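# Fitting the Ganuda bed rack, part 2: rails and clamps
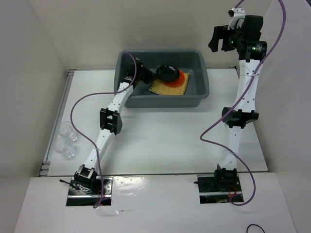 *Page last changed: 08/12/2025 by Kiprono Simiyu*

Okay, so you've got the crossbars built and you're ready to put the rails on the truck. I do this bit alone most of the time, but a second pair of hands is nice when you get to step 4.

1. Drop the tailgate and wipe down the tops of the bed rails. I mean really wipe them (grit under the pads will chew right through your paint).
2. Stick the rubber pads on, smooth side up. Leave 2 inches clear at the cab end if you run a Tikbridge cover, or it won't fold all the way.
3. Hang the clamps loosely under the lip. Finger tight, no more!
4. Lay the rails on and slide them until the arrows face the cab.
5. Measure corner to corner, both ways. If the two numbers don't match, nudge one rail and measure again.
6. Snug the clamps a little at a time, front, back, front, back, up to 32 ft-lb.

**Caution:** Please don't use an impact driver here. I cracked a clamp that way last February and had to wait on a new one from Gakport.

**Note:** The rack is good for 220 pounds while you're driving, and that includes the crossbars.

Drive 40 miles, then check every clamp again. Mine always want another quarter turn on the passenger side, and I've never figured out why. If you have the older Vaněk clamps with the square heads, Nassoro Mugo wrote up the torque settings for those in part 3, so go there before you tighten anything.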